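Was kostet ein zweiter Greifer?

24. Februar 2019

Ich habe eine Tabelle. Sie hat 29 Zeilen, und in keiner davon steht ein Betrag, den ich gern ausgebe. Oben der Arm, dann Netzteil, Kabel, Schrauben in drei Größen, von denen zwei falsch waren. Ganz unten die Wunschzeile: 1306 Euro für den Greifer von Roltska, ohne Versand.

Thodoris Andreadis meint, ich solle gleich das Set von Nalow nehmen, 1717 Euro, Kamera inklusive. Thodoris gibt grundsätzlich gern Geld aus, solange es meines ist. Eine Kamera habe ich außerdem schon, und sie kommt dem Geschirr näher, als mir lieb ist.
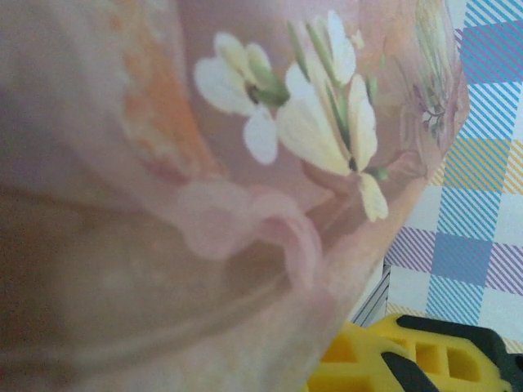 Rosa mit weißen Blüten, rechts unten der gelbe Greifer.

Beim Kauf im Oktober stand »Verbrauchsmaterial« mit null Euro im Plan. Inzwischen gibt es dafür eine eigene Spalte, dazu acht Euro Flohmarktgeld im Monat. Stamatia findet das zu knapp. Sie kennt meine Einstellungen für die Greifkraft.

Bleibt die Frage, ob ich auf den Roltska spare oder erst weiche Fingerauflagen bestelle. Die Auflagen sind billig, die Lieferzeit ist unverschämt. Ich habe beides in den Warenkorb gelegt und den Laptop zugeklappt. Ende des Monats schaue ich noch einmal hinein, vorher muss ohnehin die Autoversicherung bezahlt werden.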